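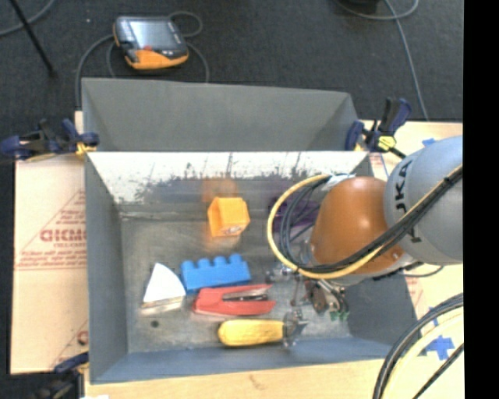

1/
Notes from the Punach open day, October 15, 2020. Bin picking, mostly. I went to see one cell and ended up seeing four, but Cell 2 is the one I took proper notes on, so the thread is mainly that. Long. Mute as required.

2/
Background for those who don't follow this stuff: Punach is a shared test hall. Firms and university groups hire floor space and run cells there. Twice a year they let the rest of us in, in small groups, with a slot time on a sticker. My slot was the first after lunch.

3/
Cell 2 is run by Fommont. The task is mixed picking from a grey bin: one arm, one gripper, a handful of unrelated objects, no fixed order and no trays. Each object is lifted, held clear of the rim, and put back somewhere else in the bin. Then the next one.

4/
Putting it back in the same bin is deliberate. It gives you a fresh arrangement each time with no human reset. It also means the cell makes its own problems, such as things ending up flat against a wall. More on walls later.

5/
The object set while I was there included a red stapler, a blue toy brick with studs, a yellow-orange block with a notch in it, a white wedge-shaped thing and a tool with a yellow handle. There was a dark purple item too. I never got a good enough look at that one to say what it was.

6/
I like this as a set. A stapler is long and narrow, and its jaws can come open. The brick has studs, which spoil one face for a clean grasp. The yellow-handled tool has a round grip at one end and a metal head at the other, so where you take hold of it matters a great deal.

7/
The engineer on the stand said the tool is the worst performer and the orange block the best. I asked whether the block's score holds up when it is near the back wall. Short pause, then: "less so".

8/
Which brings us to the walls. The inside of the back wall is glossy. Under the hall lights you get a bright band of glare along the top and an orange smear lower down where the block is reflected in it. If I were choosing a bin to annoy a vision system I would choose that one.

9/
I asked if it was chosen for that reason. The answer was that it is the bin the customer has. Fair enough. Plenty of published results use a matt black bin and then go quiet when you ask what the site has on its line.

10/
Their handling of reflections, as explained: the bin geometry is known, so anything that appears to sit behind the wall plane is thrown away before grasps are proposed. Simple, and it works only as long as the bin stays where the software thinks it is.

11/
Hence the clamps. The bin is clamped at its corners to a wooden tabletop with ordinary bar clamps, one with a yellow pad against the side of the bin. I have seen purpose-made fixtures costing a week of machine shop time that did the same job no better.

12/
The cost of a clamp is that it is now an obstacle. The one at the far right stands with its handle up, on the side the arm comes in from. I asked whether it is in the collision model. It is, as a plain box with a margin. They lose some approach angles in that corner and accept it.

13/
Cables. There is a thick bundle running across the arm and a pale hose that goes with it, making a large loop out past the wrist. The top of the loop is held together with white wrapping or tape, I couldn't tell which from behind the barrier.

14/
A loop that size is a trade. Too tight and the wrist can't turn fully without pulling. Too slack and it droops into the bin and gets between you and the objects. Theirs leans towards slack. Seen from my side, it was hiding part of the purple item.

15/
I asked if they had snagged anything. Yes, in May, when the hose caught the rim during a fast retract and the arm stopped on a force limit. No damage. They now restrict the last joint to a narrower range and pay for it in cycle time. I would have done the same.

16/
Somebody in my group asked why they don't route everything inside the arm. Because the gripper gets changed between projects and nobody wants to strip an arm each time. External routing looks untidy in a brochure and is much quicker to alter.

17/
Gripper: metal, finger type, thin rods, silver fittings, small green tips. I asked about the tips. They are a consumable, swapped when the grip starts to slip on the smoother objects. No fixed interval yet. They want one, but wear depends heavily on how often the fingers touch the bin floor.

18/
And they do touch it. The floor of the bin is well scuffed. Flat objects need the tips almost on the metal before closing, and a millimetre of error in height is either a missed grasp or a scrape. They slow the last part of the descent and stop on contact.

19/
The stop-on-contact behaviour was the best bit of the demo for me, and the least visible. No drama, no bounce. You hear a light tick and the fingers close. Two visitors next to me were talking through it and missed it entirely.

20/
Numbers. The board by the stand gave 57 successful picks out of 60 for the morning session. That is 95 per cent, and the board said so in large type. A success there means lifted clear of the rim and held until the planned release.

21/
The full log is less flattering and more useful. They had 848 attempts recorded on this object set, and the engineer was willing to scroll through it on a laptop. No overall percentage was offered and I didn't push, because the configuration changed partway through.

22/
What I did get was the breakdown by cause. The largest group was "closed on nothing", mainly flat objects. Next was "lost in lift", mainly the tool, taken too far from its balance point. After that came "no valid grasp found", nearly all of it objects against a wall or in a corner.

23/
That last group interests me most. With suction you would take a block off a wall from above and think no more about it. With fingers you need room on both sides. They have a nudge move for this: push the object away from the wall, look again, try again.

24/
The nudge does not count as an attempt in their figures. I raised an eyebrow. They said it is logged separately and would be reported separately. I would still like cycle time with nudges included, as the line operator will be waiting through them either way.

25/
Perception, briefly. They use a third-party grasp planner called Stivska and wrote the bin and collision layer themselves. Grasps are ranked, the top few are checked for reach and clearance, first one that passes gets executed. Nothing exotic.

26/
I asked how it copes with an object it hasn't seen. A visitor offered a glasses case and was politely turned down on insurance grounds. So: unknown. I record that as not demonstrated, which is different from not working.

27/
Housekeeping. Blue tape on the tabletop, including a big cross-shaped patch. I assumed calibration marks and was told they are mostly reminders of where things go back after cleaning. There is a paper-covered board with red print lying next to the bin as well. I didn't ask.

28/
The handheld controller sits on the carpet behind the bin with its cable looped round it. I would want it on a hook at hand height. I said so. The reply was that a hook is on order. I have a hook on order in my own lab and have had for some time, so I left it there.

29/
Carpet under a robot cell is odd if you're used to painted concrete. Punach is a converted office building and this floor never got stripped. It does keep the noise down. I could hear the explanation without leaning in, which I can't say of most trade halls.

30/
Other cells, in brief. Kushwaha had a screwdriving station that was down for my whole slot, waiting on a feeder part. Their team spent the time going through the torque curves on paper, and I learned more from that than I would have from watching screws go in.

31/
The other two were a palletising demo running from a recorded program and a sorting belt with a queue I didn't join. If anyone here got close to the belt I would be glad of notes, particularly on how it deals with items touching each other.

32/
Questions I sent to Fommont afterwards, in case others want to chase the same things: success by object instead of pooled, cycle time with nudges, tip life in picks, and whether the wall filter has ever thrown away a real object leaning on that glossy back wall.

33/
On the last one I suspect the answer is yes. A plane with a tolerance band will eat anything thin enough to lie inside it. The stapler standing up against the wall would be a good test. I didn't see it in that position during my slot.

34/
Reply to a few DMs: no, I can't share the log, it isn't mine. Yes, you could stand close, behind a waist-high barrier. No, they would not give a price. The next open day is planned for May and booking is through the hall, by slot.

35/
If you go, ask to see the failures list and take the later slot. The early groups get the talk, the later ones get the laptop. I'll add Fommont's answers under this post when they arrive.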